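About Stostska

Stostska packs gift bags. Most are ordered by workplaces and schools that want to hand the same small parcel to a lot of people, and some are ordered by families who want one bag for one person. We have been doing it since 2014 from a unit behind the Zallside shops, and we now send out almost 3,000 bags a year.

How we started

Tomás Simões ran the stationery counter at Evstead for nine years. Every October the same customers came in to buy small things for their staff, and every October they asked whether the shop could put them in bags as well. The shop couldn't, so Tomás did it at home in the evenings. His first proper order was 60 bags for a dental practice. He packed them on the dining table, ran out of tissue paper halfway through and finished at two in the morning.

Kagiso Pillay joined the following year from a warehouse job and organised the stock. Before that, everything was kept in the boxes it arrived in. Kagiso still looks after purchasing and Tomás looks after customers, and both of them pack when it's busy.

How we pack

Packing starts with the list. The customer agrees on what goes in, we price it, and we make up one sample bag. Once the sample is approved it stays on the shelf until the order is finished, so that anyone who picks up the job can check against it.

We stand the items upright in a divided organiser at the back of the work surface, with the open bag in front. Small packaged goods on cards and in little boxes get lost if they're laid in a heap, and standing them up keeps the labels facing the packer. The bag is opened right out before anything goes in and the cord handles are pulled clear of the mouth.

Flat and heavy things go to the bottom. Carded items go down the sides with the card facing out, and anything with a point goes in point down. Tissue goes in last, if the customer wants it.

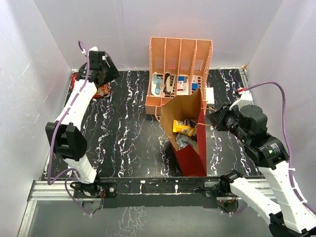
What we use

Our standard bag is paper with cord handles, and most customers choose a plain colour. We can print a name or logo on orders of 100 or more. Below that we tie on a card tag, which we write by hand.

We don't use shredded filler. It gets into everything and most people throw it straight out. If an item needs protecting we wrap it in paper.

The contents come mostly from wholesalers, and we buy our tags and tissue from Frade. You're welcome to supply your own items, and plenty of customers do. Please send a few spares — boxes get crushed in the post and it holds up an order if we're one short.

Ordering

The smallest order for the workplace service is 20 bags. Single bags can be ordered at the counter. Allow 3 weeks from approving the sample, and longer if your order is for the end of the year. We deliver locally in our own van and send everything else by courier, flat in cartons or standing up, depending on what's inside.

Visiting

The counter is open from 9 am to 4 pm on weekdays. Come in by the side door, past the loading bay. Sample bags from past orders are kept on the shelves to the left, and you can take them down and look through them.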